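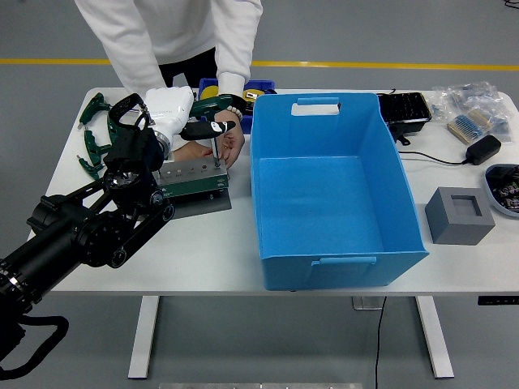 **Why do nurses keep waking people up in the hospital?**

They need to check that you're still doing well, and your body doesn't stop doing things just because you fell asleep.

## The night shift

A hospital is the only hotel where the staff come in at two in the morning to squeeze your arm. The squeezing is your blood pressure being measured. A nurse might also take your temperature, listen to your breathing, and look at the tape on your arm. These checks are called vital signs, or "vitals" if you're in a hurry, and nurses usually are.

At Trelham Children's Hospital, many patients get their vitals checked every 4 hours. Some get checked more often. You don't get a prize for that, but you do get to know your nurse very well.

## Who writes it all down?

The nurse does. Every number goes into your chart, which is a sort of diary about you that you didn't have to write. If your temperature creeps up overnight, the chart shows it, and a doctor can decide what to do before breakfast.

Socorro Lozano has worked nights at Trelham long enough to fill in over 800 charts. She can take a temperature so quietly that some kids sleep right through it. Wálter Ríos, on the same floor, has squeaky shoes and wakes everybody.

## Do nurses ever sleep?

Yes - in the daytime, with thick curtains and the phone turned off. At the end of a shift they tell the next nurse all about you. This talk is called a handoff. It covers your medicine, how you slept, and whether you ate the peas.

## Can I ask them to go away?

You can ask if a check could wait. Sometimes it can, and sometimes it really can't. You can also ask what your numbers mean, and most nurses will tell you, even at two in the morning.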